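Why Bread Rises

Bread dough starts small and ends up large. The change is caused by yeast, a living thing too small to see without a microscope. Yeast is a fungus, so it is related to mushrooms.

What yeast eats

Flour is mostly starch. Starch is made of long chains of sugar joined together. When flour gets wet, substances called enzymes cut the chains into short pieces. Yeast takes in these pieces and uses them for energy. Two products are left over: a gas called carbon dioxide and a liquid called alcohol. Most of the alcohol leaves the bread in the oven.

What holds the gas

Flour also contains protein. Mixed with water, the protein forms gluten, a stretchy net that runs all through the dough. Kneading makes the net stronger. Gas collects in tiny pockets inside the net, and the pockets grow like balloons.
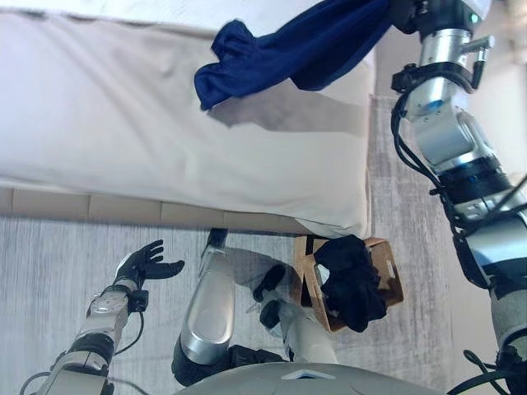 Temperature matters. Yeast works slowly in a refrigerator and faster in a warm kitchen. At temperatures above 55°C it dies. A recipe written for summer may need more time in January.

What happens in the oven

1. The dough warms up. The yeast works very fast for a few minutes.
2. The gas pockets expand, and some of the water turns to steam. Bakers call this oven spring.
3. The yeast dies.
4. The gluten and starch become firm. The loaf now keeps its shape.
5. The crust dries out and turns brown.

Try it

Ask an adult before you start. Put 400 grams of bread flour in a bowl with a packet of dry yeast, a teaspoon of salt and enough warm water to make a soft dough. Knead it for 11 minutes. Place it in a straight-sided jar with plenty of empty space, mark the height with tape, and cover it loosely. Measure again every 15 minutes and write down each result.

Words to know

Enzyme: a substance that speeds up a chemical change.
Gluten: the stretchy protein net in dough.
Starch: a food store made by plants.

Wulteo Kitchen Science, updated 6/19/21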